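Anira Open Day

The Anira Open Day is a yearly visitors' day at the Anira robotics workshop in Ornudow, held on a Saturday in February. It is best known for its shelf-picking demonstration, in which a robot arm takes bottled drinks from ordinary store shelving and hands them across a counter, and over the years it has grown from a quiet afternoon for students' families into one of the better-loved dates on the town's winter calendar.

History

The first open day was put together by Sylvie Dufour, who was then teaching evening classes at the workshop and felt that the parents waiting in the parking lot might as well come inside and get warm. There was coffee, a line-following cart and a good deal of standing about. Arnel Pascual brought in the first arm the following winter – an old machine from the Calimlim packing plant, slow and rather loud – and people crowded in so close to watch it that a rope had to be put up before lunch. Attendance reached 499 in the fifth year, a figure still remembered fondly because one more visitor would have won the free raffle basket.

The event moved to its present hall when the old rooms could no longer hold everyone. The larger space takes 800 visitors over the day, let in by timed ticket, and the demonstration is repeated every 20 minutes from ten in the morning until the doors close at four.

The shelf demonstration

A visitor picks a drink from a printed card, and the operator enters the order. The arm then turns to the shelves, looks for the right row with the small camera carried near its gripper, and reaches in for the bottle. Satish Lodhi, who has run the demonstration for most of its life, likes to let children choose first, and he talks the whole way through, explaining what the arm is looking for and why it sometimes stops to look again. Bottles are a favorite subject of his. They are smooth, they stand close together, and a gentle nudge to one can move its neighbors, so a good deal of the winter's practice goes into the approach and very little into the lifting.

The control software, called Skonton, was written at the workshop by Evaristo Manríquez and Ariel Cruzado. It keeps a record of every attempt, and the record is read aloud at the end of the day, misses and all, usually to warm applause. The practice log for one season ran to 200 picks before the team was happy to let the public in.
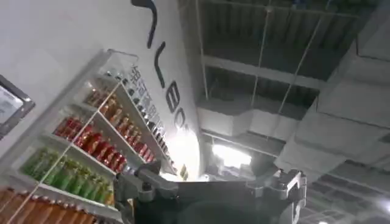
Evening classes are open for sign-up at the door throughout the day, and many of the people who now help at the counter first came as visitors themselves. Dufour still opens the doors each year and still makes the coffee, though the line-following cart has long since retired to a shelf in the office.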